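How to Free Up Space on a Pekard Tablet Before the May Update

Filed under: Tablets, How-To | 14 comments | 63 shares

The May update for the Pekard tablet is a 1078 MB download, and the installer wants free room on top of that. On a tablet that is nearly full, it stops with a storage warning. Clearing space takes a few minutes.

Start with Settings, then Storage, and let the bar at the top finish loading. Tap Apps and sort by size. Anything you haven't opened in months can go. Apps bought through the Lirnero store stay on your account and can be downloaded again later.
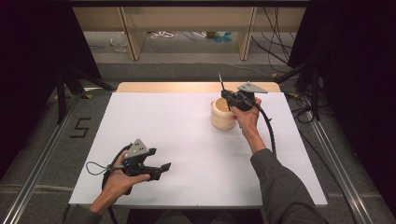 Cirilo Ayala wrote in to say that his biggest file was an old offline map, and that it didn't show up under Apps at all. He found it under Other, where it was using 700 MB.

So check Other as well. Maps, saved videos and old backups all end up there. Press and hold an item to see its size - on my tablet the largest was a backup of 547 MB from a phone I no longer own.

Next, clear the browser cache. Open Ernine, tap the menu, choose History and then Clear Cached Files. Leave the box for saved passwords unchecked.

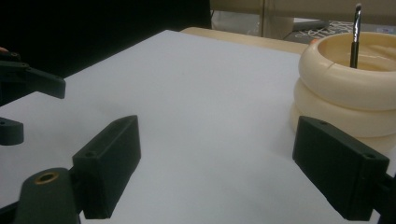 Photos come after that. If you use Sisay for backup, open it and wait for the green check mark before you delete anything from the tablet. Then empty the trash folder in the gallery. Deleted photos sit there for a month and still take up space until you do.

Restart the tablet and go back to Storage. You want over 5 GB free. Plug in the charger, connect to Wi-Fi and go to Settings, System, Update. Tap Download, then Install when the button turns blue.

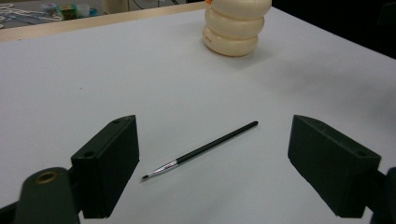
Can I move apps to a memory card instead of deleting them?

Only some of them. Open the app's page in Settings and look for Change Location. If the button is gray, that app has to stay on internal storage, but photos and videos can always be moved.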